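小说《盐路》改编电影定于二月上映，预告片先行公开

根据同名小说改编的电影《盐路》日前公开了第一支正式预告片，片长2分钟。制作公司Bikine同时确认，影片将于二月在院线上映，首周安排在510块银幕放映，之后再看情况增加。

《盐路》的原著出版已有14年，在读者中间一直有稳定的口碑。故事发生在一个名叫Drandedden的海边小镇，讲一对姐弟在父亲去世以后，沿着从前运盐的旧路，步行把父亲的一箱书信送回内地。小说篇幅不短，叙述也比较慢，大部分章节由姐姐用第一人称写成，中间插入父亲年轻时写的信。因为这样的结构，过去有几次改编的计划都没有做成，版权也换过手。

这次担任导演的是Pranab Roy。他之前主要拍电视剧，《盐路》是他的第二部电影长片。据制作公司介绍，他从写剧本到完成拍摄，都和原作者保持联系，但是剧本由他自己执笔，原作者只看过定稿，提了一些关于地名和方言的意见，大部分已经采用。

从预告片的内容看，电影对原著的顺序做了比较大的调整。小说开头是葬礼，预告片开头却是姐弟二人在车站等车，葬礼只出现了几秒钟。书里占了很多页的信件，在片中改成父亲的画外音，声音压得很低，和海浪声混在一起，有些句子需要听两遍才能明白。熟悉原著的观众应该能认出第三封信里的那一句：“盐不会坏，人会坏。”这句话在预告片里出现在片名之前。

影片的外景主要在Statthorpe拍摄。那里的旧码头和石头仓库保存得比较完整，剧组只加了招牌和路灯。拍摄期间遇到连续的大风天气，原定的渡船一场戏推迟了两次，最后改在清晨五点拍，光线比剧本里写的要暗。Pranab Roy在随预告片发布的文字里提到这场戏，他说自己原来想要阳光，看过样片以后就不想重拍了。

演员方面，姐姐和弟弟都由新人出演，父亲一角则由一位舞台剧演员担任。制作公司暂时没有公布完整的演员名单，只说会在上映前一个月和正式海报一起公开。预告片里还有一个书中没有的人物，是一位在半路上让姐弟借宿的女教师，有三句台词。这个人物是不是把原著里的两个配角合在一起，目前还不清楚。

音乐没有使用管弦乐队，以手风琴和人声为主。预告片后半段的歌曲是一首没有歌词的哼唱，片尾字幕只标明“原创音乐”，没有写出歌手的名字。

出版社方面也有相应的安排。原著的新版会在上映前两个星期上架，封面换成电影剧照，书后附一篇导演写的短文和一张旧盐路的地图。旧版封面是一幅蓝色的木刻，库存卖完以后不再加印，喜欢旧封面的读者可能要早一点去书店问。电子版的价格不变，已经购买的读者不需要重新付款，但是新加的短文和地图要更新文件以后才能看到。

首映地点选在Iglesias电影院。这家电影院座位不多，平时以放映老片为主，小说当年的第一场朗读会也在它的前厅举行。首映当晚七点开始，放映以后有导演和观众的交流，原作者是否出席还没有确定。票在网上和售票窗口同时出售，每人最多买两张，学生凭证件有优惠。
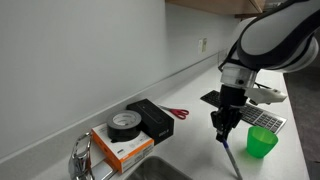
读者Lin在本站留言里写道，她最担心的是信件被删得太多，原著最好看的地方就是父亲在信里越写越不诚实，而姐姐一直到最后一章才看出来。如果全部变成画外音，观众恐怕一听就相信了，因为电影里的声音总是显得很真。她还说，预告片里的箱子比她想象的小，书中姐弟要轮流抬，中间还为了要不要扔掉一半信吵过一架，她希望这场争吵没有被剪掉。

另一位读者的看法不同。他认为小说前一百页确实难读，自己放下过两次，如果电影能让更多人回去读后面的部分，改动顺序也可以接受。他对渡船那场戏的期待最高，说只看预告片里的几个镜头，已经很接近他读书时想到的样子。

关于片长，制作公司只表示最终版本还在调整声音，长度会在映前另行通知。第二支预告片是否会有，也没有给出答复。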